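# Pradholm: corpus de fichas de recetas domésticas

Versión 4. Datos en español, texto plano y JSON Lines.

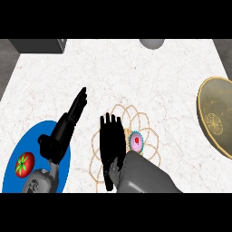
*Encimera de mármol blanco con veteado beige y marrón claro (render).*

## Contenido

El corpus reúne 3.481 fichas de cocina transcritas a mano y normalizadas. De ellas, 3.209 incluyen lista de ingredientes y pasos; las restantes conservan solo título y notas. No se distribuyen los originales escaneados.

| Campo | Tipo | Notas |
|---|---|---|
| `id` | cadena | estable entre versiones |
| `titulo` | cadena | grafía original |
| `ingredientes` | lista | puede estar vacía |
| `pasos` | lista | un verbo principal por paso |
| `raciones` | entero | nulo si no consta |
| `notas` | cadena | sin normalizar |

## Normalización

- Las medidas de volumen se pasan a mililitros. «Taza» y «vaso» se mantienen como texto cuando la ficha no permite fijar la equivalencia.
- Las abreviaturas (`cda.`, `cdta.`, `c/s`) se expanden con la tabla `abreviaturas.tsv`.
- Las temperaturas de horno dadas como «fuerte» o «suave» no se convierten.
- Las tachaduras se omiten; las correcciones al margen pasan a `notas`.

## Particiones

`entrenamiento` contiene 2.000 fichas. El resto se reparte entre `validacion` y `prueba` según los índices de `splits/`. Las variantes de una misma receta quedan siempre en la misma partición.

## Limitaciones conocidas

Predominan la repostería y los guisos. Hay pocas recetas de pescado. Los nombres regionales de legumbres y cortes de carne no están unificados, y el campo `raciones` falta en muchas fichas antiguas. La lista de alérgenos se retiró en marzo por errores de etiquetado; no debe reconstruirse a partir de `ingredientes`.

## Uso

```
python -m tusow.validar datos/entrenamiento.jsonl
```

El validador comprueba esquema, codificación UTF-8 e identificadores duplicados.

## Mantenimiento

Transcripción: Emilian Gavrilă. Esquema y validador: Abhishek Rawat. Las erratas se notifican indicando `id`, campo y lectura propuesta.

Licencia: CC BY 4.0.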